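Search this site
Type and press enter

Drying a north-facing utility room: notes on humidity, airflow and the door gap
Posted 2022-05-03 | 14 comments

Several people asked for the follow-up to my January post on the utility room. The short version is that the room now dries a full rack of washing overnight and the wall behind the boiler no longer grows anything. The long version follows, with the settings I ended up using and one wrong turn that cost me most of a fortnight.

Readers who want only the settings can skip to the heading near the end.

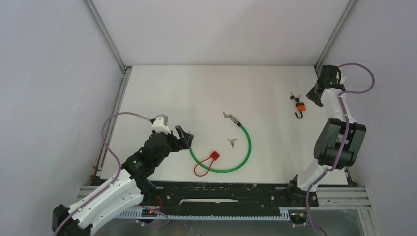
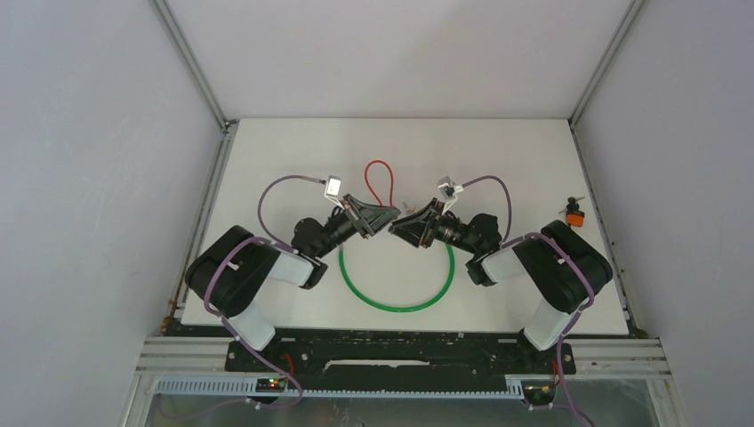

Two arms over a white tabletop, both views.

Starting conditions

The room is a narrow extension on the north side of the house, single-skin brick on two sides, with one radiator and a small top-hung window. When we moved to Hamel the previous owners had painted over the mould with something thick and shiny. It looked fine until the first cold spell, then came away in sheets.

I put a hygrometer on the shelf at head height and another on the floor behind the washing machine. The two disagreed by a wide margin for the first few days and I assumed one was faulty. I swapped them over and the readings stayed with the positions, so the difference was real. The floor was colder, and the same air at a lower temperature shows a higher relative humidity. Most of the trouble in that room comes down to this one fact. A reading of 70 per cent at head height can mean near saturation at the skirting board, and the skirting board is where the mould was.

If you own one hygrometer, put it low down and against the coldest wall. You will get a worse number and it will be the useful one.

The wrong turn

I first tried to fix it with heat. I left the radiator on full and the window shut. Relative humidity at the shelf dropped nicely and I wrote as much in the January post. What I had failed to measure was the total amount of water in the air, which went up with every wash. It then travelled into the hall and settled on the inside of the front door. Josiane Lecomte pointed this out in the comments, with a worked example, and she was right. I have left the old post up with a note at the top.

Warm air holds more water. Unless the air leaves the building, the water stays in the building. Turning the radiator up moves the problem to the next cold surface.

Extraction

The second attempt was an extractor fan through the side wall, 100 mm duct, with a backdraught flap. The model is a Skisov, bought second-hand from Nadège Marty when she took out her old bathroom. It is not quiet. It does have a run-on timer and a humidity trigger, and both can be adjusted with a small screwdriver once the cover is off.

The duct run matters more than the fan. Mine was first fitted with flexible hose, because that was in the box. It sagged in the middle, and after a cold night the sag held a cupful of water. I replaced it with rigid pipe, sloping slightly towards the outside. The flow at the grille improved enough to hear. I tested it with a sheet of kitchen paper, which had dropped off the grille before and now stays put.

The door gap

An extractor can only remove as much air as gets in. With the window shut and the door closed, the fan was pulling against a nearly sealed room. The door had been fitted with a brush strip by someone who wanted the draught kept out, and it did that very well.

I took the strip off and planed the bottom of the door until there was a clear gap along its full width. Albane Pichon, who has hung more doors than I have, told me to take it off in several passes and check between each. I took it off in two and it is slightly uneven at the hinge end. It makes no difference to the airflow. It does annoy me when I sweep.

Replacement air now comes from the hall, which is heated and fairly dry. That is a good deal better than opening the window on a wet day and pulling in air that is close to saturated. In freezing weather, outside air is dry in absolute terms and the window works well. In mild drizzle it does very little. I keep the window shut from autumn to spring and have stopped thinking about it.

The rack

The old rack stood against the wall. The side of the washing facing the brick took twice as long as the other and the wall got the benefit of it. I moved to a ceiling rack made by Flutitwood, with pine rails and cast ends, hung from two joists along the middle of the room. Washing now has air on both sides. The pulley squeaks. Candle wax on the axle fixed that for a month and will have to be done again.

Spacing is worth more than any equipment in this post. A hand's width between items, thick things at the ends, socks on the outermost rail. If the load won't fit at that spacing, it's two loads.

Settings

Fan trigger: set to the middle of the dial, then nudged up until it stopped starting by itself on dry days. The printed scale on mine bears no relation to the hygrometer.
Run-on: the longest available.
Radiator: valve at 2 while drying, 1 otherwise.
Door: closed. The gap does the work.
Window: closed, except in hard frost.

On running cost, I logged 507 hours of fan use between the fitting and the end of the heating season. The fan is small and its share of the bill is lost in the noise. The heat it throws away is the real cost and I have no good way of measuring that. Killian Besnard suggests a heat recovery unit. The cheapest one that would fit the hole was 240 euros before the filters, and I'd want to see another winter's figures first.

Walls

Once the floor-level reading had stayed down for several weeks I scraped off the shiny paint, washed the brick, left it bare for as long as I could stand looking at it, and put on two coats of limewash. The product was Rumia, in a white that dries whiter than it goes on. It marks if you lean on it. So far there is no return of the black spots behind the boiler, although spring proves very little and I'll look again after the first cold week.

Still to do: insulate the last length of duct where it crosses the eaves, and find out why the floor hygrometer eats batteries.

14 comments | 31 shares

Hui-mei Ho
Did you try the fan without the run-on? Ours has it switched off and the room seems the same either way.

Reply from the author
For one week. Floor level crept up each morning after a night wash, so I put it back. With a bigger door gap you may get away with it.

Load more comments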